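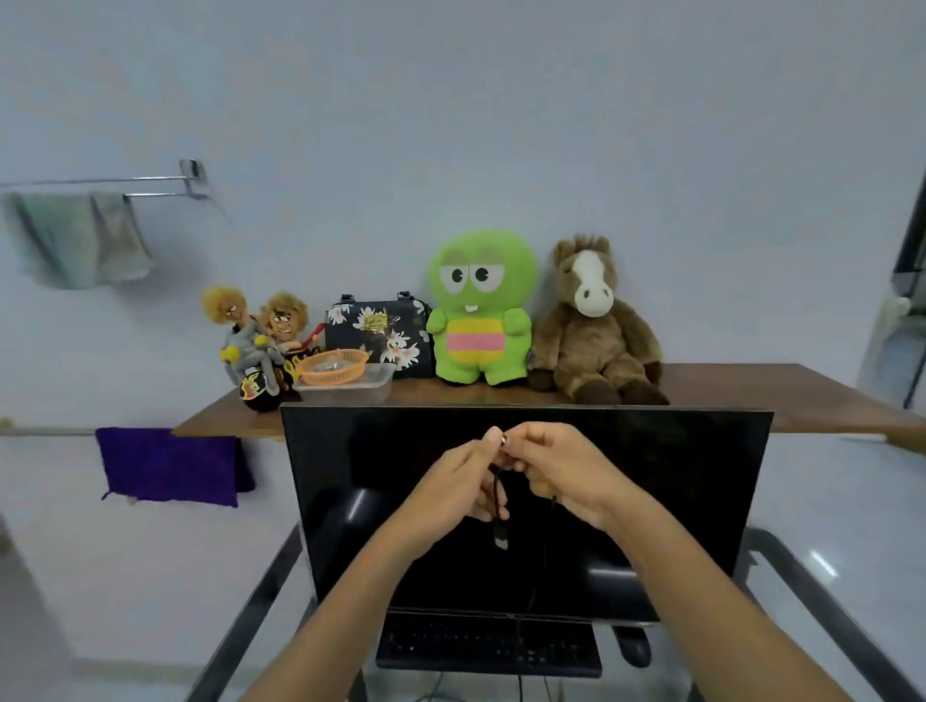
Attachment 1: the cable from the desk, both ends, with the monitor off

Ticket 1073: Monitor drops to black, wrong cable suspected
Opened by: Zahira Lumbantobing
Handled by: Idrisa Mohamedi, Murkura Home Support
Opened: Tuesday, November 5, 2024
Status: Closed

Reported problem
The screen on my home desk goes black while I'm working and comes back after a few seconds. The computer carries on, as I can still hear calls. It started in October after I moved the desk to the other wall, under the shelf. Since this morning it hasn't come back at all. There are also more cables than I know what to do with and I'm not certain which one belongs to the screen. 

Reply 1, Idrisa Mohamedi
Thanks for the photo. The cable you are holding is not a video cable. Going by the round silver plug, I think it is an audio lead, so please put it to one side for now. It has no bearing on the picture going off.

Please do the following, in this order:
Switch the monitor off at the wall and leave it for 30 seconds.
Look at the back of the monitor and find the video cable. It will have a wide, flat plug.
Pull it out fully and push it back in until it stops. Do the same at the computer.
Switch on again and tell me what the power light does.

Please also say whether the desk touches the cables where they drop behind it.

Reply 2, Zahira Lumbantobing
Done. Power light comes on white, then goes amber. Screen says no signal for a moment and goes dark. The plug at the monitor was in properly. The one at the computer was not, it moved when I touched it, but pushing it in made no difference.

The desk was pressing on the cables. I have pulled it out a bit. Keyboard and mouse both work, caps lock light comes on.

Reply 3, Idrisa Mohamedi
Amber means the monitor has power and is waiting for a picture, so the monitor itself is probably fine. Do you have a second video cable anywhere? One from a television would do for a test. If the computer has two video sockets, try the other one as well, with the old cable first. Change only one thing at a time.

Reply 4, Zahira Lumbantobing
Other socket, old cable: nothing. Borrowed the cable from the TV downstairs, first socket: picture straight away. Left it running for 2 hours with a call in the middle and it didn't drop once.

Looked at the old cable and there is a sharp bend close to the plug, where the desk was against it.

Reply 5, Idrisa Mohamedi
That settles it, the old cable is damaged. Please don't keep it as a spare. I have ordered a Kavine replacement, 2 metres, to go out from the Pimdale depot. When it arrives, run it down the side of the desk and leave some slack at the plug.

The audio lead can go back in the speakers if you use them. If not, coil it and keep it away from the video cable so they don't get mixed up again.

Reply 6, Zahira Lumbantobing
New cable is in and the TV has its own back. No speakers here, so the other lead has gone in a drawer. You can close this.

Closing note
Cause: video cable crushed behind desk. Fix: cable replaced. No fault found with monitor or computer.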